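Dadside Facilitator Guide
Section 4: Setting up and running the first school session

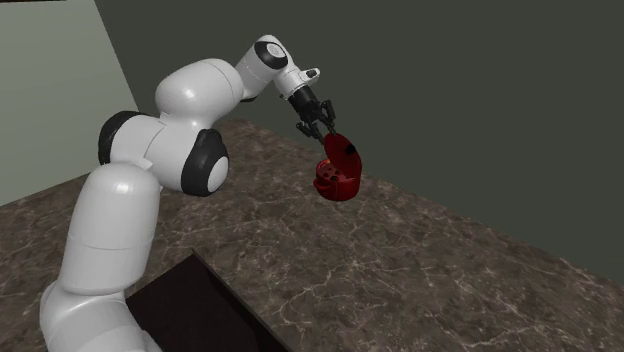

Fig. 4. Arm holding a small red container over a brown marble countertop (rendered).

Read this section before you book a room. It covers the first session only, for fathers and other male caregivers of students in the middle grades. Sessions two through eight follow the same set-up unless their own pages say otherwise.

A word on expectations. The old edition promised that one evening would "transform attitudes toward care work at home." It won't. What one evening can do is get a group of men to say out loud who does what in their house, and get them to come back the following week. Judge it on that.

4.1 Before the session

1. Agree on the room with the school in writing. A verbal yes from the front office has fallen through too often to count.
2. Cap the group at 20. If more sign up, open a second evening. A bigger group looks good in a report and produces four men talking and the rest checking their phones.
3. Print the Household Hours sheet, one per person, single-sided. Bring pens.
4. Send the reminder text two days ahead, using the wording in Appendix B. Do not add slogans to it.
5. Set the chairs in a loose ring with no table in the middle. Leave a gap near the door for people who arrive late from work.

Note: Childcare must be in place before you advertise. The Jurkstead pilot advertised first, and most of the men who signed up sent their regrets or sent their wives.

4.2 Running the session (65 minutes)

1. Start on time, even with half the chairs empty.
2. Give your name, your role, and who pays for the program. Someone will ask about the money, and it goes better if you have already said it.
3. Hand out the Household Hours sheet. Each person fills in yesterday, hour by hour, for himself and for the other adults in the home. Allow 8 minutes.
4. Put people in pairs. Partners compare sheets and mark any line where they had to guess.
5. Bring the group back together. Ask only about the guesses. Which lines did you not know?
6. Let silence sit. Facilitators tend to fill it with a story of their own, and the story is usually flattering to the facilitator.
7. Close by asking each person to check his guesses at home and bring the corrected sheet next time.

Caution: Do not ask anyone to read his full sheet aloud. It turns into a contest or a confession, and you are not equipped to handle either in a school library.

Caution: If someone discloses violence at home, his own or another person's, stop the pair work and follow Section 9. Do not mediate. Do not promise to keep it private. Read Section 9 now if you have not.

4.3 The attitude survey

The survey is handed out at the first and last sessions. Funders like it. Treat it with some suspicion.

1. Hand it out before you speak, so that answers are not colored by your introduction.
2. Collect it face down in the envelope provided.
3. Do not look through the answers on site.
4. Mail the sealed envelope to the Bach Street office the same week.

Note: Men who have sat through a course on equality know which boxes they are supposed to check by the end of it. A higher score on the second survey may show a change of mind, or it may show that they were listening. We have 3,000 completed forms on file and cannot tell you which. The corrected Household Hours sheets are messier and, in the view of this guide's editors, worth more.

4.4 Common problems

One man dominates. Move to pairs early and put him with your co-facilitator.

The group says all of this is settled already in their homes. Accept it and go to step 3. The sheet will do the arguing, or it won't.

A teacher asks to sit in. Say no for session one. Simone Bastos allowed it twice at Rekent and both groups went quiet.

Students come in looking for their fathers. Have the childcare lead meet them at the door.

Fewer than five people turn up. Run it anyway, skip the pairs, and record the true number on the attendance form. Do not count people who only picked up a flyer.

4.5 After the session

1. Put the chairs back where they were.
2. Fill in the attendance form before leaving the building.
3. Write down two things that did not work. "Nothing" is not accepted.
4. Send the form to Nivaldo Bastos, who keeps the session log.

Section revised Fri 30 December. Copies of the March edition should be recycled, including the page of participant quotes, whose sources we could not trace.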